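Search reviews, kits, spares
Go

Brirkus Finray hand-held gripper kit: three weeks of picking things up

Posted Nov 29, 2025

I have spent a good part of my adult life learning to pick things up with my own hands, free of charge. The Brirkus kit costs $1279 plus postage and lets you do it with somebody else's.

For that you get a pistol-shaped handle with a trigger, a pair of soft ribbed fingers, two white mounting plates, a wide-angle camera on a stalk, and a licence for Korletey, the software that turns your wobbly recordings into something a robot arm can learn from. There is also a bag of screws. I'll come back to the screws.

I teach a night class in small-scale automation, and we've been limping along with a homemade version of this idea for a couple of years. It had fingers made from door seal. I wanted something that I could hand to a student without a safety talk, so I put in the order back in March and then waited for the colour I'd asked for, which was grey. They came in magenta. The email from Brirkus said the magenta had "superior contrast in unstructured environments", and I'm prepared to believe that, as I can now find the thing from the other end of the shed.

Assembly is listed as 50 minutes. It took me an evening. The handle goes together without any swearing, and the trigger linkage is a lovely bit of design: one rod, one spring, and a stop you can adjust with a coin. The plates are where the evening went. They have a generous number of little screw holes, and the manual refers to these by letters that don't appear anywhere on the plates. I got the left finger on, admired it, found it was the right finger, and started again.

Once it's built, though, it's good. The fingers are the reason to buy it. Push on one side and the whole rib structure folds around whatever you're pushing against, so you don't need to be terribly accurate, which suits both me and the robot. A round bottle is easy. So is a cup, provided you go in from the side and don't try anything fancy with the handle.

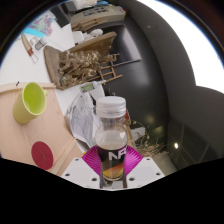 What the fingers don't like is anything flat. Coasters, lids, a sheet of paper, a bank card: you can chase one across a table for as long as your patience holds, and the recording will faithfully preserve every second of the chase. Brirkus sells a set of clip-on fingernails for this. I haven't tried them, having some pride left.

The camera is fine. You get a very wide view, with everything at the edges bent as if seen through a fishbowl, and you stop noticing after a day. Korletey straightens it out, or claims to. My one real grumble is that a view this wide takes in the entire state of your workbench, and I had to have a think about whether I wanted mine preserved as training data. I decided science could cope.

Battery life is quoted by the number of recordings, at 260 short ones per charge. I didn't get there. My forearm packed it in well before the battery did, and that's worth knowing if you're planning full days with students. The handle is heavier at the front than it looks in the brochure. Wrap some bike tape around the grip; it helps more than it should.

Now the screws. The bag holds 14, and the kit uses 14, so the first one you drop under the bench becomes the most valuable part you own. They are also not a size my local hardware store had heard of. A replacement bag is $9 and ships from the Brumwood warehouse whenever Brumwood feels the urge.

Against the Ekumo handset, which I had on loan last summer: the Ekumo is lighter, better balanced and has a manual written by someone who had seen the product. Its fingers are hard plastic with rubber pads, and they send round objects flying if you're a bit off centre. Its software also wanted me to log in every morning and tell it how I was feeling about my workflow. For a lab that handles nuts and brackets all day, I'd take the Ekumo. For the sort of rubbish you find on an ordinary table, the Brirkus wins comfortably.

Buy it if you've got students, some spare time and a magnetic tray. If you only want to see whether learning from demonstrations appeals to you, the door seal version still works and cost me two coffees and a favour.

Three and a half stars. It would be four with a fifteenth screw.

Comments (4)

Nomvula Venter
We've got two of these at work and lost a screw from each in the first week. Ended up drilling the plates out for M3. Probably voids the warranty, but so does reading the manual.

shedlight
Did the trigger get sticky on yours? Mine needed a dab of dry lube on the rod. Don't use grease, it gets everywhere.

tassie_tinkerer
I've got the fingernails. They do pick up cards. They also come off inside everything else.

shedlight
Ordered a spare bag of screws after reading this. Tracking still says "label created".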